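Why does a clean table get dusty?

A tabletop is a flat surface held up at a fixed height. Because it is flat and faces upward, it collects whatever falls out of the air. This page explains what lands on a table, why pale tables show some marks and hide others, and how to clean one properly.

What dust is

Dust is a mixture. Indoors it contains fibres from clothes and carpet, flakes of skin, grains of soil and tiny bits of paper. Most of the pieces are too small to see one at a time. A large grain falls quickly. A very small one can drift for hours, as moving air keeps pushing it back up. When the air in a room is still, more dust settles.

Wiping the table does not stop this. The surface starts collecting again as soon as the cloth is lifted.

Matte and glossy

A glossy surface is very smooth. Light bounces off it in one direction, like a ball off a hard floor, and you see a bright reflection. A matte surface has tiny bumps. Light hitting the bumps scatters in many directions, so the surface looks soft and even and reflections are blurred.

Streaks are thin films left behind when water dries. The water goes into the air (this is called evaporation) but anything dissolved in it stays on the table. Soap is the usual cause. Hard water, which carries dissolved minerals, also leaves a film.

Colour matters too. Dark specks stand out on white. Pale dust stands out on black. To find marks on a pale table, put a lamp to one side and look across the surface with your eyes low. Light coming from a low angle gives each speck a small shadow.

How to wipe a table

1. Take everything off. Move lamps by the base, with an adult's help if there is a cord.
2. Dry dust first. A wet cloth turns loose dust into a grey paste.
3. Wipe with a damp cloth, folded in four. Start at the far edge and work toward yourself in straight, overlapping lines.
4. Turn to a clean side of the cloth when the first one looks grey.
5. Dry with a second cloth before the water can evaporate.

The Drulley workroom table, pale and matte:

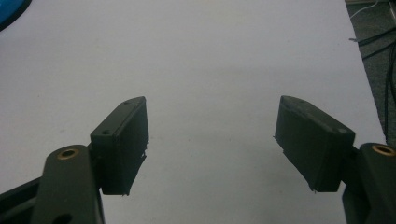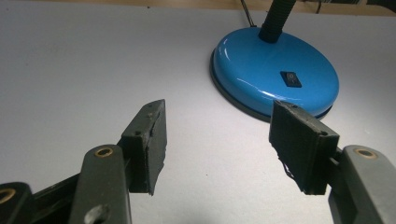 Try it yourself

You need two squares of black card, 40 mm on each side, and a magnifying glass. Put one square on a table and the other on top of a tall cupboard (ask an adult). Leave them for 25 days. Compare them under the magnifying glass and write down which has more fibres and which has more grains. Keep the windows the same way for the whole test, or the result will not be fair.

Words to know

Evaporation: liquid changing into gas.
Matte: not shiny.
Film: a very thin layer.

53 shares | 4 comments

More from Stikitz
Why is glue sticky?
How a hinge works
What is inside a pencil?
Hard water and soft water

Contact Stikitz | Copyright Stikitz | Back to top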